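Grermont Simulation Challenge: Frequently Asked Questions

General

What is the Grermont Simulation Challenge?
It is a student competition in household robotics. Teams write the control software for a mobile robot and run it in a simulated home. All scoring is done in simulation. There is no hardware round.

Who may enter?
Teams from any school sixth form, college or university robotics club. A team has between two and six members. A student may belong to one team only. Staff may advise but may not commit code to the team repository.

What does it cost?
Entry is free. Teams supply their own computers for development. Scored runs are carried out on the Vastance server, which is open to registered teams from October.

Do we need to have built a robot before?
No. You do need to be able to write and debug a program in Python. Teams with no one at that level should start with the Rudd worksheets, which cover coordinate frames, simple path planning and reading sensor data.

Software

What is Rudd?
Rudd is the starter package. It contains the simulator client, a sample controller, the worksheets and a set of practice rooms. The sample controller drives to a fixed point and stops. It scores zero and is meant only to show that your installation works.

Which operating systems are supported?
The client is tested on Linux. It will install on Windows but with reduced frame rates, and we do not answer questions about Windows timing faults. Final runs are always on Linux.

May we use machine learning?
Yes. Trained models are allowed provided the whole submission, weights included, fits within 200 MB. Models may not call any outside service during a run. The server has no network access while a run is in progress, so a controller that tries will simply hang until it times out.

May we reuse code from last year?
Yes, if your team or club wrote it. List it in the file named SOURCES. Open source libraries should be listed there too, with version numbers.

My client stops with error 601. What does it mean?
The client and the room pack are from different releases. Delete the room cache, download the current pack and restart. If the error returns, check that you do not have 2 copies of the client on your path.

Tasks and scoring

How are rooms chosen?
The Avville room pack contains 729 layouts. Practice rooms are drawn from the same generator but are not repeated in the scored set. Furniture positions, small objects, floor finish and lighting all vary between layouts.

What does the robot see?
One colour camera and one depth camera, both fixed to the body. There is no overhead view. Part of the robot's own body may be in view depending on the tilt you set, and your obstacle detection should mask it.

Are object labels provided?
In practice rooms, yes. In scored rooms, no. Your controller has to work from the camera output. Shiny floors and glossy worktops are the usual cause of false detections, and a controller tuned only on matt surfaces tends to do badly. 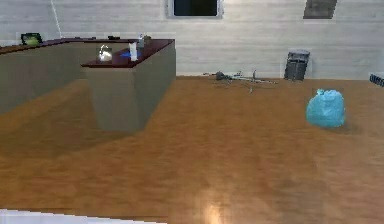
Small items on a worktop are harder than large ones on the floor. A clear jar at one end of the island and a tied blue bag on the floorboards are both valid objects, but most first attempts find the bag and miss the jar. Depth data on clear items is poor by design. Thin, spindly clutter on the floor counts as an obstacle unless the task sheet says otherwise - driving over it carries a penalty.

How long is a run?
Each run is limited to 200 seconds of simulated time. The clock does not stop while your controller is computing. If the controller crashes, points already earned are kept.

How is the score worked out?
Points are given for each object correctly found, with further points if it is moved to the stated place. Points are taken off for collisions with furniture or walls. The full table is in the task sheet.

What happens in a tie?
The team with fewer collisions is placed higher. If that is also equal, the shorter total run time decides it.

Submission

How do we submit?
Push a tagged release to your team repository, then select the tag on the Vastance page. The server builds it and runs a short check. A submission that fails the check is returned with a log and does not use up an attempt.

Can we see recordings of our runs?
Yes. Camera output and the event log can be downloaded after each scored run. Recordings from other teams are not released until the final table is published.

Can we appeal against a score?
Yes, by replying to the results message with the run number and the line of the log you dispute. Appeals that rest on a physics fault in the simulator are checked by running the same tag again with the same random seed.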